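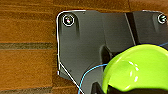 Wrist camera view at the bench: grey bracket, green shell, timber behind.

I've been teaching the arm in my shed to do little bench jobs for a while now, mostly by grabbing it and walking it through the motions, and sometimes by driving it from the hand controller when I can't get my own paws in there. People keep emailing me the same questions, so I've put my tips in one spot.

Start with the boring jobs. My first one was moving wall plugs from a tray into a jar, and it taught me more than the fancy stuff did. If you can't do the job slowly with one hand and your elbow tucked in, the arm will struggle too!

Tape your start position. I use a bit of painter's tape on the bench with a pen cross on it, and the gripper goes back to that cross before every run. When I got lazy about it my runs wandered all over the shop, and so did the arm when it tried to copy me.

Watch what the wrist camera sees, and forget what you can see from your stool. I had a whole evening of lovely runs where my thumb was over the lens half the time (I was holding the wrist too far forward). Now I hold it further back, behind the second joint, and keep the live view open on the old laptop while I go.

Lamps! Shiny plastic throws a bright streak and it slides about as the arm moves. Bounce your lamp off the wall or a sheet of white card and leave it there for the whole batch. I do mine after 6 pm with the roller door down so the daylight doesn't change on me halfway through.

Pause a beat before you close the fingers. Diệp Ngô put me onto this one after watching me snatch at everything like a seagull on a chip. Come in, stop, line up, then close.

Hands or remote? For anything with a push or a twist in it, I guide by hand, as I can feel when the part seats. For reaching and placing I like the controller — my arms stay out of the picture and the runs come out cleaner. Turn the speed right down for your first go. Mine sits at 44 per cent and I've never wanted it faster.

Keep the wobbly ones, within reason. If you bump a part and then fix it up neatly, that's a good run to save. If you bump it and swear and knock the jar on the floor, bin it.

How many runs? I did 66 for the wall plugs and it managed all right. Mārtiņš Venckus reckons 200 for anything with screws, and he's got more patience than me. I do mine in short lots with a cuppa between, or my wrist gets sore and I start cutting corners.

Last thing, write down what you changed. I keep a school exercise book on a nail by the vice: lamp, tray, speed, which mat was down. Pencil is best, the biro always dies in July.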